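My visit to the Casum showroom, and what it did to our budget

So I finally got over to Casum in March, after putting it off most of the winter. Greer Leckie set the whole thing up for me and met me at the door with coffee, which was just as well – I'd been driving since before sunrise.

Quick background if you're new to this blog. We run a small linen service at Zurkside, mostly towels and throws for guest houses, and the folding and sorting eats our day. I've been told by three different salespeople that we should automate. Fine! But with what, and for how much? I wanted to see soft, floppy stuff being handled before I signed anything.

Greer walked me past the big flatwork folders first (gorgeous, enormous, wouldn't fit through our doors) and then up to the second floor, where they work on laundry in something more like a living room. I liked that a lot. Our stuff never arrives in neat stacks, it comes in heaps, with fleecy things tangled up in the towels, and I wanted to know how they deal with a heap.

The answer is people with hand-held grippers, going at it one piece at a time, and the arms learn from what gets recorded.
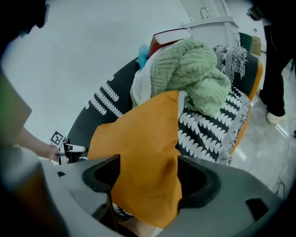 I stayed up there way longer than planned and asked Octavio Urrego every money question I had. He does the costing for new customers and he was very patient with me. His first question back was how many different kinds of item we handle in a week. I said 28, and he made a face. Every kind needs its own batch of recordings, so the cheapest thing we can do before ordering is cut that list down. I'd been pricing arms and he was pricing my towels!

Then we got into the parts I hadn't budgeted for at all. Spare finger pads, for one. Floor space, too – he wants 106 square feet per station, and I'd penciled in about half that. Training time for the staff. A service plan, which you can skip in year one if you're brave (I'm not).

He also talked me out of buying two stations straight off. Start with one, run up to 800 pieces a day through it, and see where the pile builds up. The folks at MacRitchie went that way and are only now looking at their second.

I've got a quote from Nistier too, lower on the sticker but with the grippers listed as extras, so I need to put the two side by side properly. Greer is sending me the lease numbers, and I want to ask whether the pads come in a bulk pack. If anyone reading has leased one of these instead of buying, please leave a comment, I'd love to hear what you paid for delivery.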